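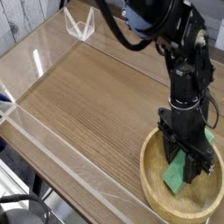 木製の天板と浅い丸鉢

会員掲示板 > 木製品の手入れ > オイル仕上げの天板と器の保守基準について

投稿者:管理担当_北棟
投稿日:2022年3月28日

会員各位
平素より当掲示板をご利用いただき、誠にありがとうございます。共用施設における木製天板および木製食器の手入れについて、現行の取扱要領を5月に改定する予定です。つきましては、下記の二点についてご意見を賜りたく存じます。
一、再塗装前の研磨に用いる番手
二、オイル塗布後、使用を再開するまでの時間
現行の要領では、研磨は600番まで、使用再開は塗布の60時間後と定めております。策定から年数が経過しており、実情に合わない箇所もあろうかと存じます。

投稿者:mokume_773
北棟ご担当様、お取りまとめに感謝申し上げます。
番手につきましては、600番は細かすぎると考えます。表面を締めすぎますとオイルの浸透が浅くなり、輪染みが残りやすくなります。当方の施設では240番で止め、塗布後に布で十分に拭き取る方法を採用しております。使用再開までの時間については、現行どおりで差し支えないものと存じます。

投稿者:南棟食堂係
mokume_773様のご意見に一部異議がございます。
天板については240番でも支障ないと思われますが、器は口や手に直接触れるものです。当係では600番で仕上げており、利用者から手触りに関する苦情を受けたことはございません。天板と器を同一の基準で論じること自体に無理があるのではないでしょうか。改定にあたっては、別項を設けていただくよう要望いたします。

投稿者:Verhoeven
初めて投稿いたします。Griklow工房のWard Verhoevenと申します。
南棟食堂係様のご提案に賛成いたします。加えて、水拭き後の毛羽立ちの処理についても明記されることを希望いたします。研磨後に一度固く絞った布で湿らせ、乾燥後に同じ番手で軽くなでる工程を入れますと、最初の洗浄で表面が荒れることを相当程度防げます。番手の大小よりも、この工程の有無による差のほうが大きいというのが当工房の見解です。

投稿者:mokume_773
Verhoeven様、ご教示ありがとうございます。毛羽立ちの処理を加えることに異存はございません。
ただし、番手による差が小さいというご見解には同意いたしかねます。当方で同じ材の端材を用いて比較した際、600番で仕上げたものは水滴の跡が明らかに残りました。使用したのはTuteckのオイルです。他の製品では結果が異なる可能性がございます。

投稿者:Dollow書記
横から失礼いたします。製品による差を論じるのであれば、粘度と乾性油の割合を併記しなければ比較になりません。過去に当欄で同様の議論があった折も、条件が揃わないまま終わっております。
なお、使用再開の時間に関しては、冬季の北側の部屋で60時間では不足した事例がございます。時間で一律に定めず、白布で拭いて色が移らないことを確認する方式への変更をご検討ください。

投稿者:南棟食堂係
白布による確認は合理的と存じますが、食堂では予定が立たなければ器の入れ替えができません。時間の基準は残し、確認は補足としていただきたく存じます。
また、オイルの購入量についても伺います。当係では天板用に一回700ミリリットル前後を見込んでおりますが、他施設ではいかがでしょうか。

投稿者:figueiredo_k
Figueiredo集会所の担当です。当所の天板は小型のため、購入量についてはあまり参考にならないかと存じます。
別件となりますが、拭き取りに使用した布の処分方法が現行の要領に記載されておりません。乾性油を含んだ布は自然発火のおそれがございますので、水に浸してから廃棄する旨を必ずお加えください。

投稿者:管理担当_北棟
皆様、多数のご意見を賜り、誠にありがとうございます。
布の処分につきましては、改定を待たず、本日付で各棟に通知いたします。天板と器は別項とし、毛羽立ちの処理を追記する方向で素案を作成いたします。番手および使用再開の判定方法についてはご意見が分かれておりますため、引き続き本欄にて受け付けます。比較結果をお寄せくださる際は、材の種類、オイルの製品名、室温を併せてご記入願います。

投稿者:mokume_773
承知いたしました。端材の比較については、室温の記録を確認のうえ、改めて投稿いたします。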